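Andik adds two-dial microwave to Skargate compact kitchen package 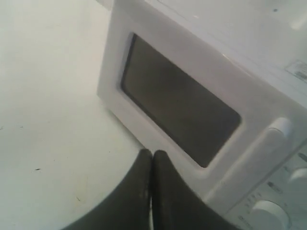

White microwave oven with dial controls and a vertical door handle, on a pale work surface.

Andik, a supplier of fitted kitchens for rental and student housing, will include a countertop microwave oven in every Skargate compact kitchen ordered from August. The oven was previously sold as an extra.

The first full delivery goes to Ostimis, a residential building with 166 studio units. Each unit will receive one white microwave with two rotary controls – one for power level, one for time. The model has no digital display and no clock to reset after a power outage.

"Property managers asked us for controls that a new tenant can operate without a manual," said Peiyu Yao, product manager for small appliances at Andik. "Two dials meet that requirement. They also shorten the spare parts list."

The door opens with a raised vertical handle. Andik specifies a clear space of 85 mm on each side of the oven and a grounded outlet within reach of the supplied cord. The oven should stand on the work surface and must not be built into a closed cabinet.

The Skargate package consists of a base cabinet, sink, two-burner cooktop, undercounter refrigerator and wall shelf. The standard version has a 1,149 mm work surface to the left of the sink. Buyers who already have microwaves on site can order the package without one.

Replacement dials, door handles and turntables will be stocked at the Long warehouse. Orders placed before August can be amended through the Andik sales office until the shipping notice is issued.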